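Moving Into a Smaller Place, One Month In

Saturday, September 12, 2020

We have been in the new apartment since the middle of August, and I have had a few emails asking how it's going. The short version is that it's fine. The long version is below, mostly for people who are thinking about doing the same thing.

The old place was a two-bedroom on Velitby Street. The new one is 755 square feet with one bedroom and a closet that the listing called a den. The rent is lower, the laundry is in the building, and my commute, when I have one again, will be a walk. We lost the balcony and most of the kitchen cabinets.

I started packing in the last week of July with the books. I'd recommend starting somewhere else. Books are easy to pack, so you get a lot of boxes fast and feel good about it, and then you have a hallway full of boxes you have to step over until moving day. The kitchen took me three evenings. The bathroom took 20 minutes.
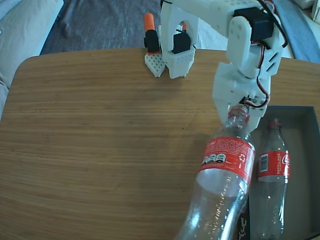
The living room table, with the gray carpet behind it.

The table was the one piece of furniture we argued about. It's too big for the room on paper. I measured it twice and wanted to sell it, and my wife wanted to keep it, and we kept it. She was right. We eat there, I work there in the mornings, and the rounded corners mean you can get past it in the dark without a bruise.

What we did sell was the bookcase, the bigger of the two desks, a treadmill and the bed frame from the spare room. I listed everything on Laneo. The bookcase went the same day. The treadmill took two weeks and three people who said they were on their way and never came. In the end it went to a man named Takeshi Hattori, who brought his own dolly and his own straps and had it down the stairs before I'd found my shoes. If he is reading this, thank you. 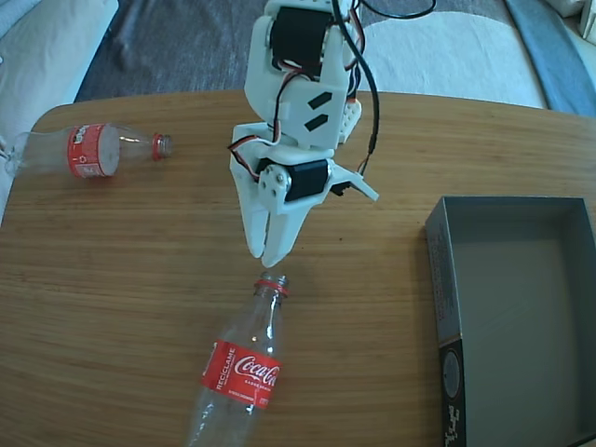
Movers were the biggest cost. I got quotes from 3 companies and the lowest was just under $2,000, which seemed like a lot for a move across town. We went with Kamolrat Moving, who were the middle quote but the only ones who came to look at the place first. They showed up at 8 and were done by 1:30. One lamp got broken, and I had packed that one myself.

Storage is the part I'm still working on. The den holds the vacuum, the suitcases, winter coats and the tools, and you have to take out the vacuum to reach anything else. I bought a shelf unit from Grorkley that is supposed to go over the door. It came with the wrong brackets. They are sending new ones — I was told ten days, and that was sixteen days ago. 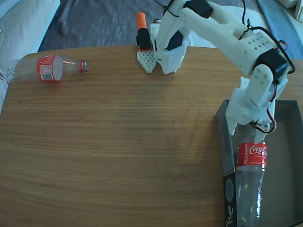 A few smaller things. The water pressure is better than at the old place. The oven runs hot, so I take 25 degrees off whatever the recipe says. You can hear the elevator from the bedroom but not from the couch. Mail for the last tenant still comes most days, and I've been writing "moved" on it and putting it back.

Recycling is picked up on Tuesdays here and the bins are in the basement. Boxes have to be flattened or they leave them. I found that out the first week, with 2 carts full of moving boxes.

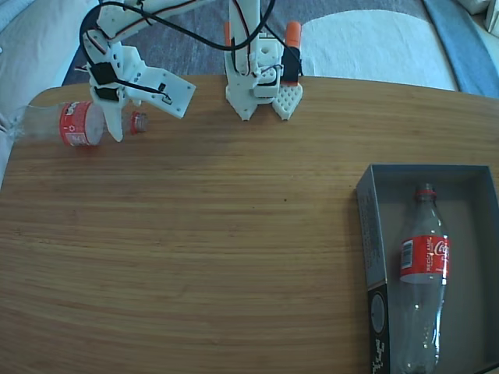
Bottles and a box on the table.

I also need to change the address on my car insurance and find a dentist on this side of town. The old dentist is now 50 minutes away by bus, and I have a cleaning booked for next month that I'll probably keep anyway.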